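The Cups at Sketska

1. The tray

My cousin Ezequiel Pacheco owes me 53 dollars and a tray, and the tray is the one I mind about. It's salmon pink, or it was when I lent it to him, and it came out of our grandmother's kitchen on Medrano, where it lived on top of the refrigerator with the phone bill and a dead plant on it. I took it when we cleared the place out. He took the good radio. We have both been pretending ever since that this was fair.

So when I got the lease on the lunch counter (it was called Sketska before me and it's still called Sketska, because a new sign was going to cost 900 dollars and I liked the old one), I wanted that tray back. I called him. He said he was using it. I said for what, and he said for holding things, and I said that's what trays are for, Ezequiel, that doesn't make yours special!

He brought it in June, three weeks late, with a bag of lemons on it by way of apology. I put the lemons in a bowl and gave the tray a scrub, and then I stood there with a wet rag feeling about nine years old.

2. The colors

The cups were Nana Tetteh's idea. Nana came with the lease, more or less – she'd worked the counter for the last owner and she turned up the first morning, hung up her coat and asked me where I'd moved the spoons. I hadn't moved the spoons. I still don't know where the spoons went.

Anyway, cups. I wanted plain glass. Nana said glass was for people who sweep. She had a box from her sister's place over in Brarnavel, see-through plastic cups in every color you can think of, and she said every regular should have a color and keep it. Then you don't have to ask whose is whose. You don't even have to remember names, she said, looking right at me, and I was a little hurt, though I'd called the mailman Gary for a month and that isn't his name.

I told her it would look like a kindergarten. She started setting them out on Grandma's tray anyway, and by the time I'd finished complaining I had already picked mine. Amber. It makes tap water look like something you'd pay for.

The teal went to the mailman. The smoky brown one went to a retired dentist who comes in for soup and brings us little tubes of Colgate at the holidays, and who said brown was very dignified, thank you. Lavender was for Nana herself. Pale green was for the woman from the dry cleaner's, who has never once said hello first. Pale pink was for guests, so it lived off to the side, away from the others.

That left orange.

Ezequiel wanted orange. He doesn't work here, he doesn't pay here, and he lives 35 minutes away when the bus is running. But he'd come in with the lemons and seen the row of them, and he pointed like a kid at a bakery window. I said orange was spoken for. It wasn't spoken for at all. Nana gave me one of her looks and went off to slice bread.
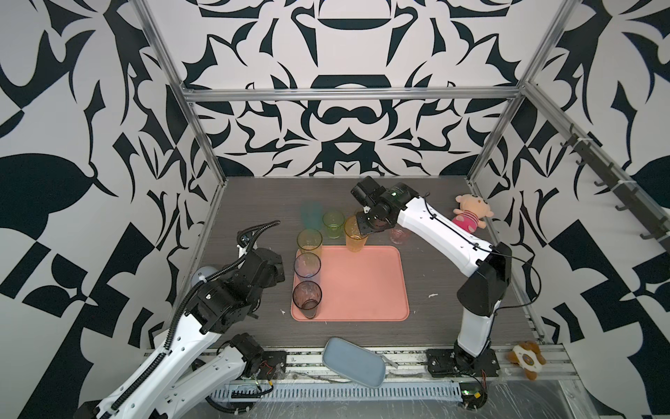
3. Orange

I held out all summer. Every time he came in, I gave him the pink one, the guest one, and he drank from it without a word and put it back in its spot, which made me feel much worse than if he'd argued. He fixed the back door while he was at it. He fixed the drip under the sink. He told the dentist a long story about Grandma chasing a goose off the porch with that very tray, and it was a completely different story from the one I remember (in mine it was a salesman), and the dentist laughed so hard that he had to put down his soup.

Then in the fall the cooler quit, and the man on the phone wanted 800 dollars before he'd even put his shoes on. I must have made a noise. Nana told Ezequiel, which she had no business doing, and he came out on the late bus with a flashlight and a part in his coat pocket, and he lay on my floor until almost midnight, swearing at the thing in two languages.

When it finally hummed, I went and got the tray. I poured him some of the lemonade, and I'd filled the orange cup before I'd really decided anything. I set it down next to his head.

He looked at it sideways from the floor.

"Thought that one was spoken for," he said.

"It is," I said. "Drink up, and you still owe me 53 dollars."

He said he'd been meaning to talk to me about the radio.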